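Renting a pair of hands

Plelstead's two-armed bench kit comes with a teacher, a monthly bill and a roll of tape

The crates arrive on a pallet, four feet long and heavier than they look. Inside are two black arms, a mounting rail, a control box and a folder of printed instructions. Plelstead, the company that rents them out, says a buyer with a flat table and a wall outlet can have the arms moving by lunch. At the workshop I visited, it took until the middle of the afternoon, mostly because the table had to be moved away from a radiator.

The kit is called the Merkum. It is sold as a service, which means you never own it. The basic plan costs $743 a month and covers the arms, the software, replacement parts and 25 hours of remote support. Anything past that is billed at $70 an hour. The contract runs for a year, and there is a fee for leaving early.

What you get for the money is a pair of arms that learn chores from being shown. A person guides the arms through a job by hand, again and again, and the software works out a routine from those runs. The jobs Plelstead likes to talk about are small ones done on a table: wiping up, folding, sorting, packing a box.

Hatem El Fassi runs the training side of the business. He used to set up packaging lines, and he talks about the Merkum the way a mechanic talks about a decent used truck.

"People call and ask if it can do the laundry," he said. "I ask them what the laundry looks like. Is it towels? Is it all one size? If it's towels, we can talk. If it's a teenager's bedroom floor, I tell them to keep their money."

Cloth is a hard subject for any robot. A box keeps its shape when you grab it. A rag does something different each time, and the arms have to deal with wherever it ends up. El Fassi starts most new customers on wiping anyway, as it shows them early on what the kit is good at and where it gets stuck. A wiping job needs a cloth, a table and something to clean up, and a mistake costs nothing.

The software is the best part. Each run is saved and can be played back, trimmed or thrown out, and the menus use plain words. A bad run is easy to spot and takes two clicks to delete. I had no trouble following it, and I have never programmed anything more complicated than a thermostat.

The arms are less polished. They are slow, and they hum. The standard fingers are smooth and hard, fine for blocks and bottles but poor on anything thin. Plelstead sells a set of soft fingertips made by a supplier called Nisen, and they cost extra. Plenty of customers wrap the fingers in tape and leave it at that. El Fassi doesn't mind. He changes the tape when it starts to peel and says the grip is close enough for most table work.
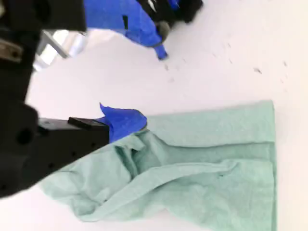 Pressure is the setting that takes the longest to get right. Too light and the finger slides over the cloth. Too heavy and the cloth bunches up and stays put while the arm strains against it. The control box has a dial for this, and the manual gives it half a page. It deserves more. Most of the support hours in the first month go to that one dial, El Fassi said, and he would like to see it set automatically.

The main competition is the Hattori bench arm, which is sold outright. It is faster and quieter, and it has a better case for the cables. It also expects the buyer to write code, and there is no one to call when a routine goes wrong. A shop with an engineer on staff should look at the Hattori first. A shop without one will probably get more use out of the Merkum, even with the monthly bill.

Plelstead is taking orders now and says an update in July will add a guided setup for finger pressure. Existing customers will get it at no charge. The company also offers a two-week trial, with shipping paid by the customer both ways. Anyone considering it should measure the table first. The rail needs a clear edge to clamp to, and the clamps don't fit a rounded one.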